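Preparing a desktop tower for a processor and memory change

Applies to: full-size office towers with a removable side panel, as supplied with the Gasow and Etier workstations. The small-form-factor models use a different drive cage and are covered on their own page.

Tools and materials

Cross-head screwdriver, medium tip
Anti-static wrist strap with crocodile clip
Lint-free wipes
Isopropyl alcohol
Thermal paste
Two small trays, one for screws and one for memory modules
Anti-static bag or the original processor tray

Allow 50 minutes for the whole job, longer if the case has not been cleaned recently.

Before opening the case

Record the service number and the current BIOS version. Some boards will not start with a newer processor until the BIOS has been updated, and the update has to be done with the old processor still fitted. The Fastano compatibility list gives the minimum version for each board. On the older Adeyemi boards, error 2071 at start-up means the installed version does not recognise the processor.

Shut the machine down from the operating system. Switch off at the wall, remove the power lead and hold the power button in for a few seconds. Disconnect everything else from the rear panel and lay the tower on its side on a firm, flat surface with the removable panel uppermost.

Removing the parts

1. Take off the side panel and clip the wrist strap to bare metal on the chassis. Painted or plastic surfaces do not give a reliable contact.

2. Unplug the fan lead from the board, then loosen the heatsink screws a little at a time in a diagonal order. Twist the heatsink gently before lifting. If it will not move, the paste has hardened – refit the screws, run the machine for a short time to warm it, and start again from the shutdown.

3. Press the latches at both ends of each memory slot outwards and lift the module straight up. Mark each module with its slot number if it is going back in.

4. Push the socket lever down and slightly to the side to free it from its hook, raise it fully, and open the retention bracket. Lift the processor vertically by its edges and put it in its tray at once.

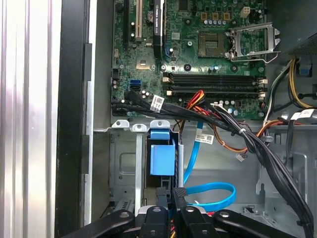 The socket pins are the most easily damaged part of the board. Do not touch them, blow on them or wipe them. Fit the plastic socket cover if there is going to be any delay, and keep screws and tools away from that side of the case. A bent pin can sometimes be straightened under magnification, but the usual result is a replacement board.

The graphics card can stay in place for this job. Check that the cable bundle does not press against the memory slots or stand proud of the case edge. Existing zip ties should be left alone unless a cable is under tension. If one has to be cut, cut the head and not the band, with the blade facing away from the wires.

Fitting the new parts

Line up the notches on the processor with the keys in the socket and lower it without pressure. Close the bracket, then bring the lever down. Some resistance is normal at this stage. Clean the base of the heatsink with alcohol, apply a small amount of paste to the processor, and tighten the screws in the same diagonal order.

Fit memory in matched pairs, following the slot order in the board manual. Both latches should click.

Reconnect the fan before the mains lead. Start the machine, enter the BIOS setup and check that all the memory is listed. The processor should settle below 42 °C at idle in a normal room. A higher reading usually means uneven screw pressure or too much paste.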